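Library > Working Papers > Household Studies > Section 3

3. Replacement of tableware in shared kitchens

Household inventories usually treat tableware as a single item with a fixed service life. Our records from the Vetovar and Forine housing blocks do not support this. Plates, bowls and spoons left the kitchens at very different rates, and the reasons for loss were different too.

The inventory covered 3,642 pieces in 11 kitchens. Each kitchen was checked every month, ending in December. A piece was entered as broken, missing or withdrawn. Withdrawn pieces were those that residents set aside because of chips, stains or bent handles, and they were kept in a box until the next check.

Plates were mostly lost through breakage. Spoons hardly ever broke, but they went missing steadily, and the losses were highest in kitchens that shared a hallway with study rooms. Bataineh's earlier survey of office kitchens found the same pattern for teaspoons, although it did not separate teaspoons from larger sizes. We kept the two apart where the residents' own lists allowed it.

Replacement was uneven. In the Vetovar block, residents bought single pieces when they ran short, so sets became mixed within the first months. In the Forine block, the housing office ordered full sets, and many kitchens ended the period with more plates than they needed and too few spoons. The cost per kitchen was higher in Forine for this reason (Table 3). 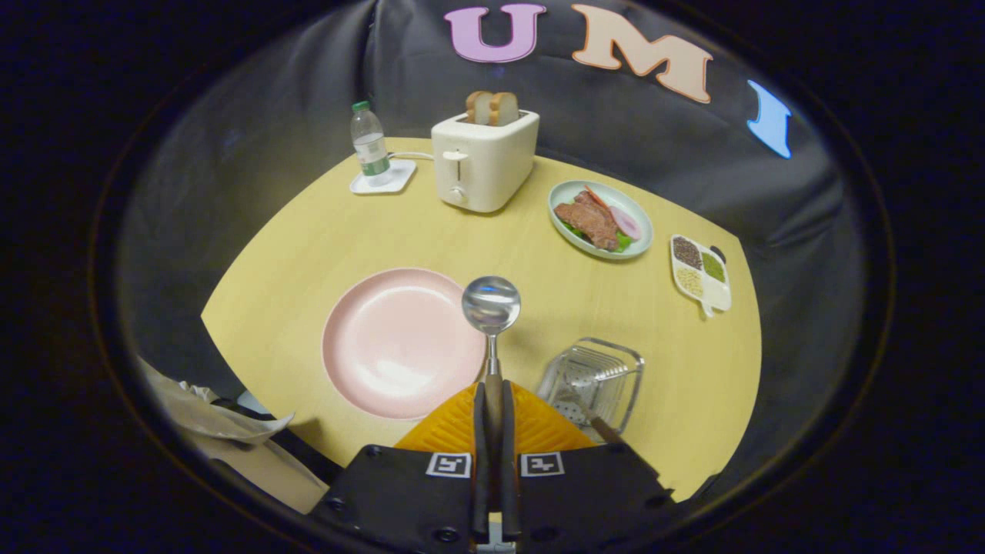 Department of Household and Consumer Studies

Figure 3. Spoon and pale pink plate at a light yellow wooden table.

Plates and spoons should be entered on separate lines in future inventories. Ordering by the piece would have met most of the shortages we recorded. We did not weigh the pieces, and we cannot say whether heavier spoons are kept longer.

Filed under: Housing, Consumer goods, Kitchens

Contact: Tapio Manninen | © Rusik Working Papers | Back to top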